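Skurka library to reopen with longer hours

Tuesday, November 5, 2019

The public library in Skurka will reopen on Monday after nine weeks of work on its roof and reading rooms. Opening hours will be longer than before, with late closing at eight o'clock on two evenings a week.

The building shut in September when rainwater got into the ceiling above the children's section. Staff moved 1070 books to the school hall on Dorkus Street, where a small lending desk has been running on weekday afternoons. Most of the books came through unharmed, but 262 were too badly marked to go back on the shelves and are being replaced.

"People have been patient with us," said head librarian Hertta Lehtinen. "The desk at the school was never meant to last this long, and we are glad to be going home."

The roof has been relaid over the whole of the east side. Inside, the old carpet has gone and the walls have been repainted. The newspaper room, which used to be locked after lunch, will now stay open all day.

Kuldeep Kanaujia, who designed the new layout, said the main request from readers was for more places to sit. There are new seats by the windows and a quiet room at the back — the latter must be booked at the front desk.

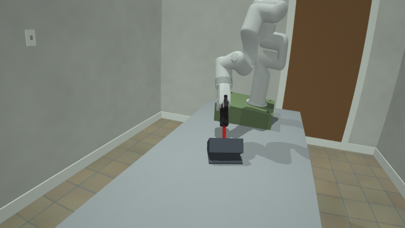
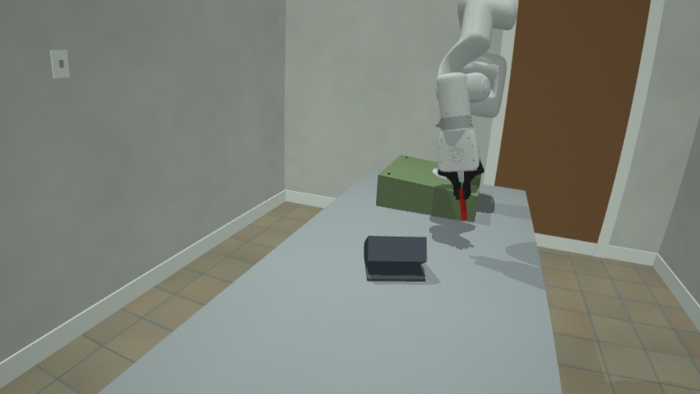 Fines on books borrowed before the closure have been dropped, and anything still out can be returned until the end of the month. Borrowers' cards remain valid and do not need to be renewed. In the quiet room, readers had asked for one long table in place of several small ones, of the kind that runs away towards the back wall in both pictures, so that maps and bound newspapers can be opened out flat. Bookings are for two hours at a time.

The Saturday story hour, led by Elisa Bortolotti, starts again in the first week. Parents should arrive by ten.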